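Comparing two sets of finger pads for the hand-held gripper

10 Nov 2018

In September I wrote that I would stop changing the fingers of my gripper and begin to learn how to use them. I did not keep this promise. Ezequiel Vallejo sent me a small packet of soft pads from Gredgate, and of course I had to try them against the old ones.

For readers who are new on this blog: I use a hand-held gripper with a camera on it. I pick up objects by squeezing the handle, and the recordings are later used to teach the arm, which lives at Ortuño in the workshop of Consuelo Aguirre. So the fingers on my hand tool and the fingers on her arm must behave the same. If I change mine, she has to change hers, and she is not always happy about it.

What I compared

The old pads are flat rubber, glued on a straight finger. They are cheap and they hold a book or a box very well. With round things they are poor, as there is only a thin line of contact and the object can turn. The new ones are the ribbed kind that bends around what it touches. Gredgate sells them in a softer and a harder version. I have only the softer one, so I can't say anything about the other.

I made 200 grasps with each set, over several evenings, and wrote down every slip. I counted a slip when the object moved in the fingers after I had lifted it. The flat pads slipped 68 times. The soft pads slipped three times, all of them with a wet glass. I expected a difference but I did not expect it to be so big, and I repeated part of the test the next evening to be sure that I was not being kinder to the new ones.

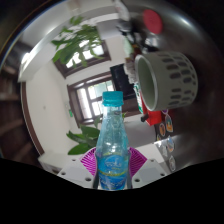
A water bottle is the object I dislike most, and this is why I use it so much. The wall is thin, so if you squeeze too hard it folds, and if you squeeze too little it slides down slowly and you see it only later in the recording. With the flat pads I had to look for the exact force each time. The magenta ribs lie against both sides of the bottle, down at the label, and the load is spread over a larger area. I can close the handle in a more relaxed way and the bottle stays straight. My hand was also less tired in the evening, which I did not think to measure.

There are some things I like less. The soft pads are thick, and when the fingers are open they take more room than before. Between two objects standing close together I often push one of them away. Flat things are worse also. A sheet of cardboard moves a little between the ribs, and for a coin I went back to the old pads after a few tries.

The mounting holes did not match my first fingers. I printed new ones from the Jornent drawing, which has more holes than I need, and this was useful, because I could move the pads a few millimetres forward. One set of fingers took me a whole evening with the printer. The weight of the complete tool is now 284 grams without the camera, a bit more than before.

About the camera

I kept the same wide lens for both sets. It bends the whole room, and people who see my recordings for the first time always ask me about it. For this work I find it a good choice. The object and both pads stay visible, and the plant and the windows behind give the tracking software something fixed to hold on to. I tried a narrower lens from Stavside last spring. The image was prettier, but when I came near a plain wall the software lost its position and the recording was useless.
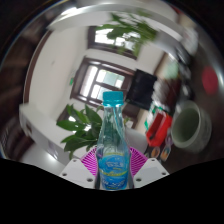 What I will do next

Consuelo has agreed to put the soft pads on the arm for about two weeks. She wants to see how the ribs look after many hours, and I think she is right to ask. Mine have no tears yet, but a person is more gentle than a motor.

Ezequiel will try to get me the harder version. If it comes, I will repeat the test with the same objects and put the results on the blog. I would also like to find a better way to hold thin things, maybe with a small flat tip at the end of the soft pad. If you have made something like this, please write me in the comments, and tell me which glue you used.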